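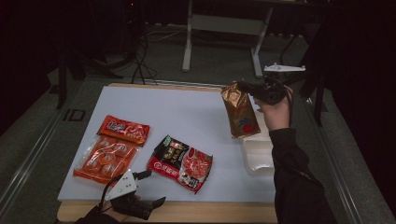
Blog > Food > Cupboards and shopping

June, by Daiane Furtado

The snack cupboard has been annoying me since we moved to Domell, so this month I sorted it out. It is a single cupboard above the fridge, 30 cm deep, and everything in it is either a packet or used to be in a packet. I can't reach the back without a chair.

Most of it comes from the Chinese supermarket near the station. I go every third week or so with Nazanin Sharifi from upstairs, who drives, and we both buy too much. Last time I spent £33 and came home with hardly anything you could call dinner. Neither of us reads Chinese, so we go by the pictures and by what we remember liking.

I took everything out and put it on the table first. I had meant to group it by date but some of the dates are printed on the seam and hard to make out, so I went by type.

Crisps and puffed things in foil bags. These take up the most room and weigh nothing. They can't have anything on top of them. I used to stand them in a row and they always slid down, so now they go in last, at the front.

Biscuits and small cakes in moulded trays. The round ones that come six to an orange tray, two rows of three, are the best for storing as the tray keeps its shape. I had been stacking jars on those too, which was a mistake, and we ate the evidence.

Instant noodles and soups. I keep the red and black packets together because those tend to be the hot ones in our house and my son has picked one up by accident before. He went by the bowl on the front and thought it was tomato.

Flat bags. There are always more of these than I think. They go upright like files, with the front facing out.

For containers I tried a few things. The Clostiler baskets I bought last year are nice but the handles stick up and stop the door closing. I've moved them to the bathroom. What has worked better is shallow white plastic trays with rounded corners. I pull the whole tray out, take what I want and push it back. They wipe clean, too. The only trouble is that the flat bags fall over once half of them have gone, and I have used a bulldog clip for that, which looks bad but it's inside a cupboard.

I also moved the tea. There was a box of Işık apple tea right at the back that Nazanin gave me when I had a cold, and it has gone on the shelf with the mugs, where I might drink it.

It took most of an afternoon, including a break to go down to the post office in Bidport before it shut. I haven't labelled anything yet. Next is the cupboard with the tins, and I already know there are two lots of chickpeas in there that need using.

Filed under: Home and kitchen, Storage, Snacks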